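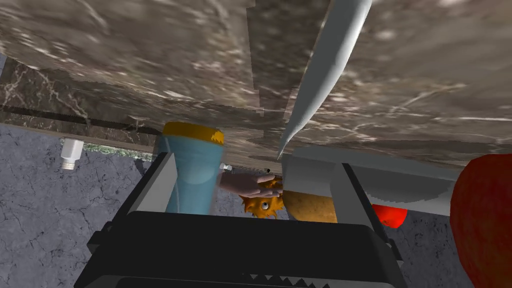 *Brownish-grey marble with white veins and a faint seam (computer rendering)*

**Seam in marble counter has gone dark, can I fix it without calling the shop back?**

Posted by **clidlow_upstairs**, Sun 2 December

We bought a house in Clidlow in July and the kitchen came with marble counters. The long run is 12 feet and is made of two pieces. The seam sits 9 inches to the left of the sink. When we moved in I could find it with a fingernail but you had to look for it. Now there is a darker line on both sides of it, like a pencil line that got smudged, and the filler has a low spot near the front edge where crumbs collect.

The two pieces are level as far as I can tell. A credit card slides across without catching except at the low spot. The doors and drawers underneath open fine. I looked inside the sink cabinet with a flashlight and the underside of the stone is dry there. I can't see the underside at the seam itself on account of a strip of wood.

The previous owners left a folder with a receipt from Sundqvist Stone for the install, but it has no mention of sealer or what the seam was filled with. I called and got a recording.

What I have done so far:

- Wiped it with dish soap and water. No change.
- Wiped it with a glass cleaner that the label says is fine on stone. No change.
- Left it alone for 4 days with a fan on it. It got a little lighter, then went dark again after a weekend of cooking.

I would like to know if the line is water, oil or something else, and if I can scrape out the old filler and redo it myself. I have done grout and caulk before but never stone. I also don't know if I should seal first or fix the seam first.

---

**politz_tile_guy**

Fix the seam first, seal second. If you seal first, the sealer gets on the edges of the joint and the new filler won't bond well.

It got lighter with the fan and then darker after cooking, so at least part of it is water. Marble takes in water faster at a cut edge than on the polished face, and a seam is two cut edges. With a low spot in the filler, every wipe of the sponge pushes a little water down in there. Oil doesn't go lighter with a fan. You may have some of both.

Test it before you do anything. Tape off the seam with painter's tape on both sides and across the top so no water gets in, and leave it covered at night and whenever you use the sink. Peel it off for a few hours a day so it can breathe. Do this until it stops changing, which can take a couple of weeks. Whatever is still dark after that is oil or stained filler.

For oil, use a poultice. Baking soda and water mixed to the thickness of peanut butter is mild and often enough. Spread it over the line, cover with plastic wrap, poke a few holes, and leave it a day. Take the wrap off and let it dry all the way before you scrape it up with a plastic putty knife. You can repeat it. Don't use vinegar, lemon or bathroom cleaner anywhere near marble. They will etch it and you will have a dull spot that is worse than the line.

Once the stone is one color again:

1. Work the loose filler out with a plastic scraper or a wooden skewer. A new razor blade held flat is OK for stuff that sits on the surface. Don't pry with the corner of it or you can chip the edge.
2. Only take out what is loose. If the filler is hard and bonded further down, leave it. It is what holds the two pieces in line.
3. Vacuum, wipe with acetone on a white rag, let it dry.
4. Tape both sides tight to the joint.
5. Fill with a knife-grade stone adhesive tinted to match. Go a shade darker than the light part of the stone. A light seam shows up more than a dark one on anything with brown or grey in it.
6. Shave it flush with a fresh blade when it is firm like cold cheese. If you wait until it is rock hard you will be there all night.

Open a window for the acetone and the adhesive, and turn off any gas flame or pilot light before you start. Then wait a day and seal the whole counter.

---

**mrs_pantry_pristus**

Just put clear silicone in it. I did that on mine in Pristus and it was fine. Took ten minutes.

---

**politz_tile_guy**

Silicone works against a wall or around a sink. In a flat seam it stays soft and picks up dirt, and some kinds leave an oily shadow in marble that is hard to get out. I would not.

---

**northside_counters**

Agree with most of the above. One thing to check before you scrape: lay a long straightedge across the seam, front, middle and back. If you see light under it at any of those, the cabinet may have settled and new filler will crack again.

If it does rock or you see a gap, get someone out. A local fabricator here charges 70 dollars an hour for seam work and it is usually a short visit. Try Sundqvist again on a weekday morning. Shops are out on installs in the afternoon and let the phone ring.

For the sealer question, put a spoonful of water on a spot away from the seam and wait ten minutes. If the stone goes dark under it, it needs sealing.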